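4.2 Trying the kit in simulation

The Collik starter kit comes with a gripper, a wrist camera, and a simulator license, and the brochure gives all three equal billing. We spent most of our time with the third. Our review unit came from Grostex, the reseller, along with 18 pages of setup notes. Following them took one of us an afternoon and a fair amount of coffee.

We ran 200 simulated grasp attempts on large, plain objects, the kind the brochure calls "everyday." The kit's default planner, Zamfir, closed on the object in 84 of them. In the rest it hovered, reconsidered, and timed out with what we came to think of as dignity. Turning off the "smart approach" setting helped more than any other change we made. The setting is on by default and costs extra.

The wrist view is the planner's only input, so we logged it for every run. Figure 3 gives one such view, with the fingers open and a black object taking up much of what the camera has to work with. Flat shading and no surface texture make for fast rendering, and the simulator is fast. They also leave a planner that likes edges with few edges to like. Dark objects gave us the most trouble, and the manual's advice on this point is to use lighter objects.

Support was friendly. Lachlan Tosh, who tested the same kit on the Sesau bench, got a reply to his ticket in August suggesting he restart the simulator. He had done so already, but he did it again, and his numbers stayed where they were.

Figure 3. Simulated wrist view, gripper open, with a black object beyond the fingers.

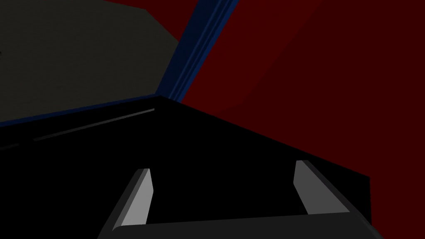
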